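Informe de avance al Fondo Brindwood
Proyecto: Taller de reutilización textil Undiston
Periodo: de febrero a mayo
Redacta: Elli Miettinen, coordinación del taller

Empiezo por lo que más ganas tengo de contar: la sala de clasificación ya funciona todos los días, mañana y tarde, y se nota en todo lo demás. En el informe anterior explicábamos que las telas donadas se acumulaban en el pasillo y que pasábamos más tiempo buscando que cosiendo. Eso se acabó en marzo, cuando montamos las mesas blancas y las estanterías pagadas con el segundo tramo de la ayuda. ¡Menudo cambio!

En estos cuatro meses han entrado 1.692 piezas. Hay de todo: retales de algodón, cortinas, manteles, forros, restos de muestrario y mucho tejido fino estampado que antes casi no nos llegaba. De ese total, 201 piezas no servían ni para trapo y se entregaron al punto de reciclaje de Rurkness, con quienes hemos renovado el acuerdo hasta final de año en las mismas condiciones.

Cómo trabajamos ahora

Cada pieza se extiende sobre la mesa, se mira por las dos caras, se busca el hilo y se decide el destino. Las bandejas de plástico de poco fondo han resultado una compra estupenda (las pedimos para botones, lo confieso, y han terminado sirviendo para separar las telas ligeras de las gruesas). Lo que está en la bandeja tiene que quedar doblado antes de las seis de la tarde, y casi siempre lo conseguimos.

Las telas finas nos han obligado a aprender. Resbalan, se arrugan con mirarlas y, cuando son medio transparentes, el dibujo de abajo asoma por encima y cuesta ver dónde hay una mancha o un enganche. En abril cambiamos la forma de revisarlas: una sola capa cada vez, siempre sobre blanco, y la plancha al mínimo. Con los estampados de letras añadimos un paso, porque al cortar hay que fijarse en que las frases no queden del revés. Perdimos dos delantales por eso y no hemos vuelto a perder ninguno.

Formación

Se han completado 9 sesiones de costura básica de las 12 previstas. La asistencia ha ido subiendo, sobre todo desde que ofrecemos el turno de tarde, y en el grupo Chege, el de nivel inicial, tuvimos que abrir lista de espera. Las tres sesiones pendientes se harán en junio.

De las sesiones han salido 131 artículos terminados: bolsas para fruta, fundas de cojín, servilletas y los primeros visillos. Las bolsas son lo que más gusta, con diferencia, y ahí los estampados alegres vuelan. En mayo entró un lote con rodajas de fruta en naranja y amarillo pálido sobre un verde menta muy suave, con hojitas oscuras entre medias y frases en letra cursiva, y ya hay discusión - amistosa - sobre qué hacer con él.

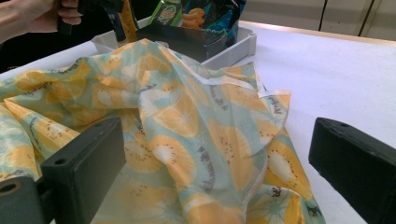 Upendo Mwakalinga opina que con una tela tan ligera sería una pena hacer bolsas, que se abrirían por la costura al primer kilo de patatas, y propone cortinillas de cocina con un dobladillo ancho arriba para pasar la varilla. Pide además que se reserve un trozo para practicar la costura francesa.

Me parece muy buena idea y la hemos incluido en el programa de junio. Las bolsas seguirán haciéndose con algodón, del que tenemos existencias de sobra.

Gasto y próximos pasos

El gasto va conforme a lo presupuestado salvo en hilo y agujas finas, donde nos hemos pasado un poco. Proponemos compensarlo con la partida de transporte, que va holgada, y agradeceríamos su visto bueno por escrito antes de la próxima compra.

Para el siguiente periodo queda pendiente etiquetar las estanterías altas, cerrar las tres sesiones y preparar la muestra abierta al barrio. Nos encantaría que alguien del Fondo viniera a verla; enviaremos la hora en cuanto tengamos confirmada la sala grande.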